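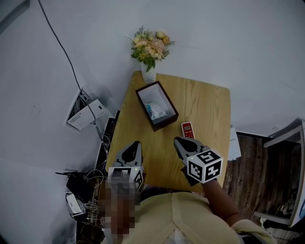
染色ノート 5月 玉ねぎの皮と茜の残り液

午前中から鍋を出した。前回の続きのつもりだったけど、前回のメモを読み返したら「色、まあまあ」としか書いてなくて、自分に腹が立った。まあまあって何だ。今回は細かめに書いておく(読む人ごめん、長いです)。

ねらいは、春からずっと言っている杏っぽい色。テーブルに活けてある花の、淡い桃色とクリームと柔らかいオレンジが混ざった感じ、あのへんに毛糸を持っていきたい。玉ねぎの皮だけでやるとどうしても黄土色に寄るし、茜だけだと朱が勝つ。なので玉ねぎで下染めして、茜の残り液を薄くかける、という二段構えで行くことにした。

糸と下準備

糸はQuinlanの中細、生成り。5かせで合計215g。帯には「未脱脂」と書いてあったのに、触った感じはもうさらっとしている。前に買った分はもっとべたべたしていて、洗うと水が真っ黄色になったんだけどなあ。ロットで違うのかもしれない。とりあえず同じように中性洗剤で浸け洗いした。水の濁りは前より少なめ。

かせの結び直しはちゃんとやった! 前回さぼって、ほどくのに一晩つぶしたので。綿糸でゆるく八の字、四か所。ゆるく、というのが毎度むずかしくて、心配になってつい締めてしまう。締めると白く抜ける。それはそれで絞りみたいでかわいいけど、今回はむらなしで行きたいので我慢した。

札は布の切れ端に油性ペン。Aから順にEまで。Aは玉ねぎのみ、BとCは玉ねぎに茜、Dは茜のみ、Eは媒染だけして染めずに残す(比較用)。Eを残すのはもったいない気もしたけど、毎回「元の色どんなだっけ」となるので、もうこれは決まりにしたい。

媒染

みょうばんは棚の下の段にあった袋の残り。計ってみたら足りたけど、次はもう足りない。買い足しリストに書いた。

助剤にFlusoraを少し使ってみた。もらった小袋で、説明書が外国語のままで、量のところだけ手書きで訳してある。字が薄くて読みにくい。匙2杯と読んだけど、もしかしたら違う数字かも。誰か前に使った人がいたら、このページの余白に書いておいてください。入れた直後に少し泡が出て、すぐおさまった。匂いはほとんどなし。

鍋はStekowの大きいほう。蓋のつまみがぐらぐらしている。ねじを締めても、温まるとまたゆるむ。中身に影響はないけど、持ち上げるたびにひやっとするので、近いうちにつまみだけ取り替えたい。

温度はゆっくり上げた。ここで急ぐと糸が縮むのは身にしみている(去年のあの帽子になるはずだった糸……)。沸かさない、ぐるぐる混ぜない、糸を持ち上げてそっと返すだけ。火を止めてからは鍋ごと冷めるまで放っておいて、昼を食べに行った。

玉ねぎの皮

皮は台所の網袋に溜めておいたぶん。赤玉ねぎのが少し混じっていたので、よけた。赤いのは別の袋に溜めて、いつか単独でやってみたい。茶色いほうだけで、糸と同じ重さにしたかったけど、皮って本当に軽い! 見た目は山盛りなのに秤に載せると全然足りなくて、笑ってしまった。結局あるだけ全部入れて、量は「鍋にふんわりいっぱい」。記録としてはだめな書き方だけど、秤の数字を書き留める前に入れてしまったのでしかたない。

煮出しはいい匂いがする。お腹のすく匂い。昼のあとでよかった。液は濃い紅茶の色になって、ざるで漉して、さらに古いさらしで漉した。さらしを通すと細かいかすが残るので、この手間は省かないほうがいい。前に省いたら、編みながら皮のかけらがぽろぽろ落ちてきて困った。

A、B、Cを入れて加熱。入れた瞬間からもう黄色い。このかかりの早さが玉ねぎの好きなところで、待つのが苦手な自分には向いている。ただBとCは下染めなので、濃くなりすぎないうちに引き上げないといけない。ここで電話が鳴って、ちょっと長く置いてしまった。狙いより一段濃い。まあ、からし色というほどではない。卵焼きの、よく焼けたほうの色。

Aはそのまま最後まで置いた。引き上げたら思っていたより赤みがあって、キャラメルみたい。水が変わったのかな。前の紙見本と並べると、前のはもっと緑がかった黄色だ。

茜の残り液

冷蔵していた茜の二番液。蓋を開けるときはいつもどきどきするけど、かびていなかった。匂いも土っぽいだけで、いやな感じはなし。底に赤い沈みがあったので、上澄みだけをそっと移すか、混ぜて全部使うかで迷って、混ぜた。濃い沈みがもったいないという、けちな理由です。

温度計はLukanceの、赤い印のあるやつ。茜は熱くしすぎると茶色に転ぶので、印の手前で必ず火を弱める。この印は前の人がマニキュアか何かで塗ったものらしくて、端が剥げてきている。剥げきる前に塗り直したい。弱火にしてもじわじわ上がるので、五徳の上に網を一枚かませたら落ち着いた。これ、次もやる。

Dを先に入れて、少し遅れてB、もっと遅れてC。時間差で濃淡がつくかと思ったのに、液が薄いせいか、BとCは見た目ほとんど同じになった。うーん。入れる時間をずらすより、液を分けて濃さを変えたほうが早いのかもしれない。次は小鍋をふたつ並べてやってみる。

途中でかせを返していたら、Dの端に濃い筋があるのに気づいた。沈みが直接触れたところだと思う。やっぱり上澄みだけにすればよかった! けちると筋になる、と覚えておく。洗っても薄くはならなかったので、編むときに内側に隠れるところに使うか、いっそ縞のふりをさせるか。

すすぎと干し

すすぎの水はぬるま湯から。BとCからは黄色が少し、Dからは赤がけっこう出た。透明になるまで替えた。最後のすすぎに酢をほんの少し落としたのはCだけ。これは思いつきで、比較のためと言いたいところだけど、正直に書くと酢の瓶がたまたま手の届くところにあったから。

脱水は洗濯ネットに入れて短く。干すのは窓から離れた棒に。日陰でも、乾くと一段明るくなるのはいつもの通りなので、濡れた色で一喜一憂しないこと(毎回する)。

夕方の時点での色メモ。まだ湿っている。

A キャラメル。つやがいい。一番きれいかもしれない、ねらいと違うけど。
B 熟れた杏。下染めの黄が少し強い。
C Bとほぼ同じ、気のせいかわずかに桃色。酢のせいか入れた時間のせいか、これでは分けられない。実験として下手。
D 薄い煉瓦色、筋あり。
E 生成りのまま。ほんの少しだけ固くなったような手ざわり。

花の色に近いのはBとC。ただ、あの淡いところまで持っていくには、まだ全体に濃い。薄く染めるって本当にむずかしい。濃くするのは置けば濃くなるけど、薄いままむらなく、というのは時間勝負で、しかも電話が鳴る。

見本帖

糸の切れ端を台紙に留めた。通し番号は33がA、あとは枝番にした。枝番にするとあとで探しにくいよと前に言われたけど、同じ鍋で続けてやったものは並んでいてほしい派なので、押し切る。台紙の穴あけが一枚だけずれた。気になる。

台紙の裏に書いたこと、こちらにも写しておく。水道水、そのまま。鍋はStekow大。媒染は前処理、みょうばんとFlusora。後媒染なし。茜は二番液、保存してから初めて開けたもの。

片づけ

鍋の内側に黄色い輪が残った。重曹をふって布でこすったら大体取れた。ざるの目に皮が詰まっていて、これが一番面倒。歯ブラシで。歯ブラシの毛がもう広がっているので、これも買い足しリスト行き。

煮たあとの皮は水を切って庭の隅へ。茜の液はもうほとんど色がないけど、捨てるのが惜しくて瓶に移した。ラベルには「三番・うすい」と書いた。何に使うんだと言われそう。紙とか、レースのリボンとか、薄くていいものならまだ行けると思うんですよね……。冷蔵庫の一番下、右の奥です。麦茶と並べないように!

次にやること

Flusoraの量を確かめる。匙なのかグラムなのか、そこから。
玉ねぎの下染めを今回の半分くらいの時間で切り上げて、茜の上澄みだけをかける。
酢あり、酢なしを、ほかの条件をそろえてちゃんと比べる。
AとBの端を厚紙で半分隠して南の窓に貼っておく。玉ねぎは日に弱いと聞くので、夏の終わりまで。剥がさないでください。
Quinlanの残りは棚の上の箱。防虫のラベンダー袋がもう匂わないから入れ替える。

追記。夜に見たらDの筋、乾いて少し目立たなくなっていた。Aは灯りの下だとほとんど金色に見える。これで指なし手袋を編みたくなってきたけど、先に編みかけの靴下を片方終わらせること。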